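Subject: Re: [shared-kitchens] Spoons with colored handles, and one caddy for everything?
Date: 2 Apr 2022

Hello all,

Thank you for the question below. I wanted to answer sooner, but I wished first to look at how we do it in Hullow, because what I remember and what we really do are sometimes different. I apologize for the length.

The message from the Clanton house was:

> We are going to replace the cutlery in our shared kitchen before
> the summer groups arrive. At present we have roughly 200 spoons of
> many sizes in one deep drawer, and people simply dig in it. It is
> noisy and the small ones are always at the bottom.
>
> My questions are these. Does anybody use spoons with colored
> handles, and do the colors help? Do you keep them standing or
> lying? And do you let the spices and the dry snacks live together
> with the cutlery, or must they have their own place?
>
> We have only one worktop, so everything has to go on it.

I will take these in order.

Colored handles. Yes, we use them, mixed with ordinary all-metal ones. We started with the set from Belerus, and later we added pieces from other places, so the colors do not match well. In the beginning we had a strict rule, where one color was for tasting, another one for serving, and so on. It was written on a paper on the cupboard door. I must tell you that this rule lived until December and then it was forgotten. What stayed is more simple: a colored handle belongs to the kitchen, and a plain one may go to the dining room. This much people can remember also when they are tired.

Standing or lying. We prefer standing, in a caddy with a high back. We put the handles down and the bowls up, so one can see the size at once. I know that in some kitchens it is the opposite way, because of hands touching the bowls. If your groups are big, perhaps you should think about this. Our guests are few, and we ask them to take the spoon by the neck. The other difficulty is that large serving spoons are heavy at the top. With a low cup they fall over, and the high back helps against it. A slot in the back is also useful for carrying the caddy to the sink.

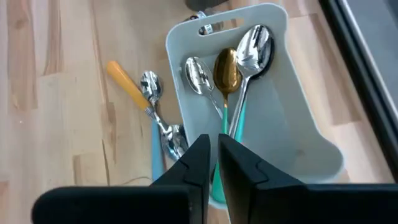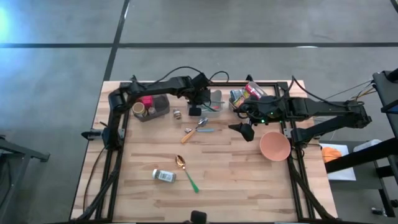
Spoons in the white caddy (first picture), and the worktop with spoons, spices and bins (second picture).

The second picture is perhaps more useful for your last question, as we also have everything on one wooden top. We keep the taller jars in a gray bin at the corner, and the snacks go in a clear bin near the far edge. Small spice jars are the problem. They do not have a fixed home, they stand beside the bin or they lie on their side, and every evening one of them must be looked for. I would buy a second small bin only for them. The clear box is for small pieces, and I find it better than a drawer, as one does not need to open anything.

So my advice would be: cutlery and spices may share the worktop, but please not the same container. Pepper gets into everything. We tried it for 2 weeks and we washed all the spoons again.

About quantity, I think you have too many. For our kitchen 32 spoons are enough, if the washing is done after each meal. The rest we put in a box in the storage room, and we open it only for the large weekends.

One question back to you, and to the others on the list. Does anybody know if the Tawfik caddies can be bought with a removable base? Ours collects water at the bottom and I must turn it upside down each night on a towel. The catalog shows only a closed one. I also do not know if the colored handles from Belerus keep their color in a machine with a hot program. We wash by hand, so I cannot tell.

If it is of interest, I can measure our bins and send the numbers to the list next week.

With kind regards,
the kitchen at Hullow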